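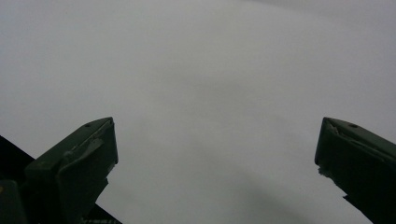 Gray overcast, faint darker patch low in the middle

Stratus or altostratus when there is nothing to measure against?

kerumora_wx
2020-02-22

I keep a manual weather log and enter cloud type by eye. I have no trouble with broken cloud, but I get stuck on a uniform layer like the one in the photo. Total cover is easy (8 oktas, no gaps). The type is not.

What I could note:

No horizon or hills in view to judge the base against.
Brightness nearly even, a little lighter toward the upper right and a touch darker on the left.
One soft patch slightly deeper gray than the rest, with no edge I could trace.
No rain at the gauge for 3 hours before the observation. Air temperature just above freezing, wind light.

My form has one box for low cloud and one for middle cloud. I have been writing stratus by default, and looking back through November I did this on almost every gray day, which can't be right. Is there a rule for choosing, or should I leave the type blank?

trellholm

You can't settle it from one photo. Stratus and altostratus can both look like a plain gray sheet. The difference that matters is height. A stratus base might be at 300 meters, while an altostratus base might be at 4000, and a sheet with no texture gives you no scale to tell them apart.

Checks that do work, in the order I would try them:

Find the sun. Through altostratus it often shows as a blurred disk, as if through ground glass. Through thin stratus the outline is usually sharp. If the layer is thick enough to hide it completely, this check tells you nothing, so go to the next one.

Look at something tall. If a hilltop, mast or tower is fading into the base, it is low cloud and you have a rough height as well.

Look up the nearest airfield report. A ceilometer reading from the same hour is better than any guess, provided the airfield is close to you and at a similar elevation.

Watch any darker patch for ten minutes. Ragged shreds moving quickly under the main layer point to low cloud. A patch that hardly changes is weak evidence either way — it may only be a thicker part of the sheet.

On the brightness: I would not read much into a lighter corner. It may be the direction of the sun, or it may be thinner cloud, and cameras also shade unevenly across the picture. Write down the compass bearing next time.

skollwood_3

its stratus. always stratus in winter

khúc

Disagree with the answer above. Winter altostratus ahead of a warm front is common, and steady rain or snow afterward would suggest nimbostratus by then.

As for the form, don't leave it blank. Enter the 8 oktas, put "type uncertain" in remarks, and record whether the sun was visible. That can be checked later against airfield data. A default entry of stratus can't be separated from a real one. For your November entries I would add one remark covering the month and leave the original values alone.

Contact | Copyright Skollwood Weather Help | Back to top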